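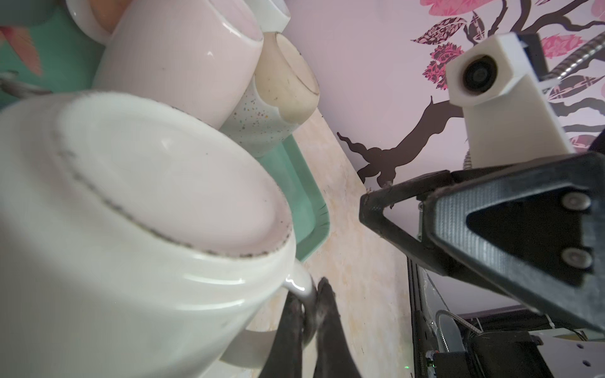
August
Danai Balaskas, Veerle Vandenberghe

4.2 Beschaffung und Folgekosten

Das Angebot von Cekier nennt für den zweiarmigen Aufbau eine Verfügbarkeit von 91 Prozent. Wie dieser Wert zustande kommt, bleibt offen – Wartezeiten auf Ersatzteile sind jedenfalls nicht eingerechnet. Wir halten ihn für die Planung eines Spülküchenbetriebs für unbrauchbar und setzen 70 Prozent an.

Abbildung 4: Greifer am Henkel eines weißen Bechers, dahinter weitere Becher auf der Abtropfschale.

Die Aufgabe in Abbildung 4 gilt in den Anträgen meist als einfach. Sie verlangt jedoch Finger, die an glasierter Keramik halten, und Verschleißteile dieser Art fehlen in beiden Kalkulationen. Kusideck veranschlagt Wartung pauschal, Cekier gar nicht. Eine Anschaffung vor Abschluss des Probebetriebs in Premholm können wir daher nicht empfehlen.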